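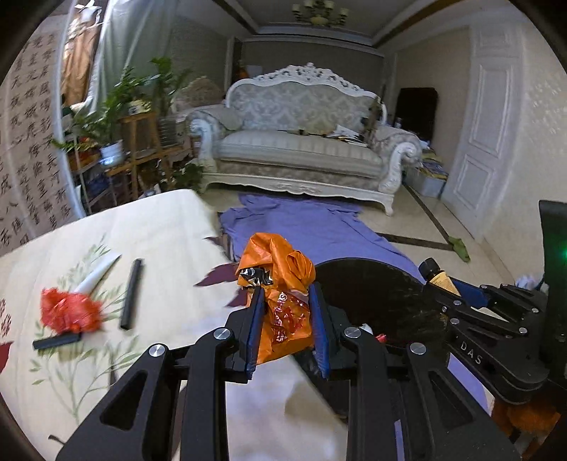 一、交付

弗利米拉（Flimira）的整理服务按户计价，按小时结算，起订十九小时。合同附件里写明：服务期内，由操作员手持双指夹具完成归置，夹具记录每一次开合的角度和用时，服务期满后，户主得到一套可以装进家用机械臂的动作参数。机械臂另购。

钱广明是十一月签的字。他在多尔登（Doltden）做了半辈子验收工程师，习惯先看附件，再看正文。附件第四条他读了两遍：“参数以户为单位生成，不通用。”

“不通用是什么意思？”他问。

“换一户人家就不能用。”孔怡辰说。她是弗利米拉派来的操作员，工号2202，说话时正在给夹具做零位校准。“您家的沙发高度、地砖摩擦、东西放在哪里，都算在里面。”

“那我搬家呢？”

“重新订。”

钱广明在验收表上写：可移植性，无。

二、过程

孔怡辰的工作方式很单调。张开，下探，闭合，提起，移动，释放。袋子是她最不喜欢的一类，软包装受力以后形状会变，夹持点每次都要重新找。蓝色指垫上的棱纹解决了一部分打滑的问题，剩下的靠手腕。

钱广明搬了一把椅子坐在门边，手里拿着秒表。公司给的指标是单件平均二十三秒，他不信，要自己测。测到下午四点，他的数字和公司的数字相差不到一秒，他把秒表收了起来，有点失望。

地上铺了淡紫色的布，布上放一只深色的圆盆，收拢的东西先进盆，再分类。毛绒玩具在盆里的动作参数最稳定，金色的小罐次之。罐子表面硬，闭合过量时会从两指之间弹出去，所以罐类的闭合速度要单独设一档。孔怡辰把这一档叫“慢二”，说明书里没有这个名称。

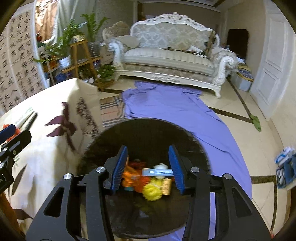 “慢二”的来历，她解释过一次。说明书只有快、中、慢三档，慢档对罐子仍然偏快，再往下调，系统会判定为停机。她在慢档里加了一次中途停顿，先合到接触，停一下，再合到位。系统把停顿也记了下来，当作动作的一部分。

“那以后机械臂也会停一下？”

“会。”

“它知道为什么停吗？”

“参数里没有原因这一栏。”

钱广明在验收表的备注里写：动作含停顿，原因未记录，建议补充。写完他想了想，又把“建议”两个字改成“要求”。

三、偏差

第二次结算前，公司后台发来一份报告。报告说，这一户的数据有一处系统性偏差：凡是经过沙发左侧的移动，路径都比最短路径长，约长六厘米。后台问是不是设备碰撞余量设得太大。

孔怡辰查了设置，余量是标准值。她把那几段路径调出来，一段一段地看，看到第九段才明白。那一侧是花架，她每次走到那里，手都会往外让一让，免得碰到叶子。

“可以校正，”她对钱广明说，“后台能把弧线拉直，效率能提高一点。您确认一下就行。”

钱广明把报告要过去，戴上眼镜。他先核对样本量，又核对误差范围，都没有问题。按他从前的标准，路径冗余属于一般缺陷，应当整改。

“拉直以后，离叶子有多远？”

“不会碰到。理论上。”

“叶子会长。”他说。

孔怡辰没有接话。后台的模型里，花架是一个长方体，尺寸在第一天录入，以后不再变动。

他在报告末页签了字，勾的是“保留现状”。理由一栏限六十个字，他只写了四个：留出余量。

四、验收

机械臂是佐克利（Zorkley）的，装箱单、保修卡和底座螺钉一样不少。参数载入用了不到一刻钟。孔怡辰把夹具收进箱子，站到一旁，按规定，验收阶段操作员不得接触设备。

机械臂张开，下探，闭合。袋子提起来了，夹持点略偏，没有掉。到了罐子，两指先合到接触，停了一下，再合到位。

钱广明看了一眼孔怡辰。她在看自己的右手。

轮到沙发左侧，机械臂带着那只罐子往外绕了一个弧。秒表在钱广明的口袋里，他没有拿出来。

验收表一共三页，前两页他都填了“符合”。第三页有一栏叫“与原操作员一致性”，要求按百分比填写。他问孔怡辰这一栏怎么算，她说公司有公式，可以替他填。

“不用。”他说，把笔帽拧开，“再让它走一遍。”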